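Rizwan Rind
Apr 9, 2026

I've spent the whole winter reading about cutlery and I need to tell someone, so it's you lot. A thread about forks, pies, my gran's sideboard and why Britain took so long to stop eating with its fingers. 1/

12 comments · 31 shares

First thing to know: forks are latecomers. Knives are ancient, spoons are ancient, and people in England got by with those two and their hands for centuries. You brought your own knife to dinner and wiped it on your bread. I love this so much. 2/

There were big forks in kitchens, mind – long two-pronged things for holding a joint of meat steady while you carved it. Putting a little one in your own mouth was what people found odd. 3/

Then Thomas Coryat, a Somerset man, walked round a good chunk of Europe and published a book about it in 1611. He'd seen Italians holding their meat with a fork while they cut it, took up the habit himself and got teased for it by his friends when he came home. Imagine being mocked for a fork! 4/

Early table forks mostly had two straight prongs. Brilliant for pinning down a chop, hopeless for peas. So people ate their peas off the knife, and knives got wide rounded ends that helped with exactly that. If you've ever found an old knife with a blade like a little paddle, there you go. 5/

More prongs came in bit by bit, along with a curve, and now you could scoop. By Victorian times the four-pronged one had settled in as the ordinary dinner fork, and it's hardly budged. 6/

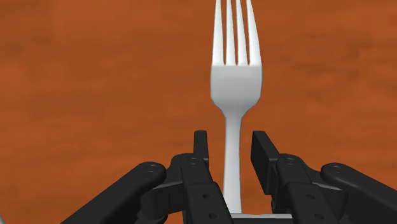 Four tines, long and slim. Still the standard.

8 comments · 19 shares

And oh, the Victorians went wild once they got going. Fish forks, oyster forks, pickle forks, bread forks, sardine forks. My gran had a pickle fork in her sideboard and we were only allowed to touch it on Boxing Day. It had a bone handle and smelled of vinegar all year round. 7/

My favourite is the pastry fork. Look at the left-hand prong on an old one and it's often thicker than the others, so you can press down and cut through a tart with the edge. Proper design, and most of us use them for years without noticing (I did, I'm 46). 8/

A good place to start if you want to collect: odd forks. Full canteens cost a fortune and nobody's tea towel drawer has room. But there's a stall at Prosstead market with a biscuit tin of singles and I can lose a whole morning in it. July is best, when the house clearance people come. 9/

I've got 200 now. My wife would like it known that she eats with 2 of them. 10/

Tip for plated ones: warm water, washing-up liquid, soft cloth, dry straight away. Keep them out of the dishwasher, please, I'm begging. And go easy on polish, as every rub takes a tiny bit of silver with it. 11/

If you've got an old fork with marks on the back, photograph them in daylight from the side and post them under here. I'm no expert but I do enjoy a squint, and there are people following this who really know their makers. 12/

27 comments · 44 shares

Comments

Gadum: The pastry fork one has sent me straight to the kitchen drawer. Thick left prong on all of mine!! Tough luck if you're left-handed though

Usmani: You can get left-handed ones, my sister has a set. Great thread, more on spoons please

Nodov: We had a bread fork at home and used it for getting toast out of the toaster. Unplugged, before anyone shouts

Rizwan Rind: @Usmani spoons are coming, I've got 10 pages of notes on marrow scoops alone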